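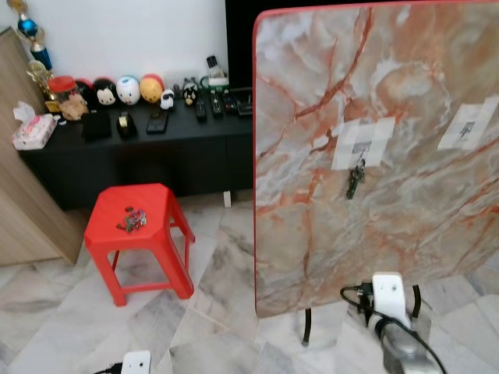 **Figure 3.** Test setup for the key-hanging comparison: upright board with taped hooks, keys on the red stool, arm in position under the board.

### 4.2 Why we picked keys

We wanted one task that would make a gripper look bad in an ordinary living room, and keys do that very well. They're small, they slide over each other, and a bunch never lies the same way twice. A gripper that does fine on blocks can spend half its time pushing a key ring toward the edge of the seat. So the task is simple to say: pick up the keys from the stool, bring them over to the board, and get the ring over a hook.

We ran it with two sets of fingers. The Holtmont fingers are the stock ones that came with the arm. The Vivcombe fingers are narrower at the tip, and Kwesi Essien reshaped ours in November after the first pair kept bending. Each set got 60 attempts with the same controller, Arna, and we didn't retune anything between sets (I was tempted, believe me).

The board is lightweight and stands on two black metal legs. I mention the legs because they matter: push too hard on a hook and the whole board moves, and then the hook isn't where the controller thinks it is anymore. We allowed 5 tries at the hook per attempt and then called it a miss.

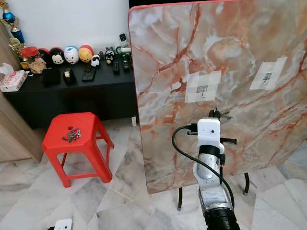 ### 4.3 Head view or wrist view?

This is the part I argued about most with Kwesi. My feeling going in was that the head camera would be plenty for finding the keys, and that we'd only need the wrist view for the last stretch to the hook. He thought the head view would let us down much earlier. We compared both, using 2000 head-view stills that we labeled by hand, which took longer than I'd like to admit. 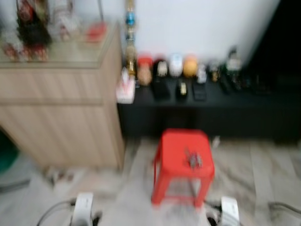 **Figure 4.** Head view with strong blur. The small cluster on the stool still shows up against the red seat.

Kwesi was right about blur, mostly. On soft stills like the one in Figure 4 our detector still found the cluster, because red plastic makes a very friendly background. What it lost was the ring. It would hand Arna a nice confident box around the whole bunch and no idea where to grab, so the fingers closed on whatever was in the middle. With the Holtmont fingers that often worked anyway – they're wide enough to forgive a lot. The Vivcombe fingers needed a real grasp point, and on blurred input they missed far more.

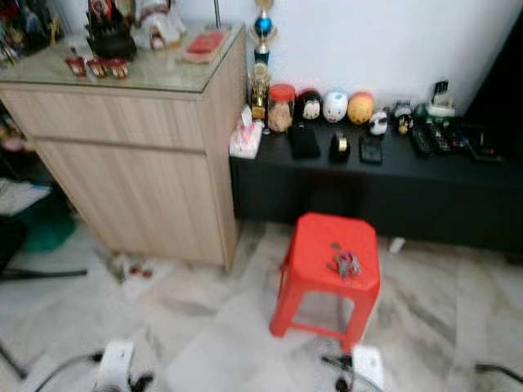
Once the input was sharp the order flipped, and the narrow fingers came out ahead at the hook, where there's little room between the ring and the board. We ended up making Arna wait for 2 sharp stills in a row before it commits to a grasp. It's a crude fix and it costs time on every attempt, but the Vivcombe fingers got a lot steadier with it. We also tried the Amissah deblurring filter and dropped it after a day. It drew lovely crisp edges that didn't match the keys, and I'd take a short wait over that any time.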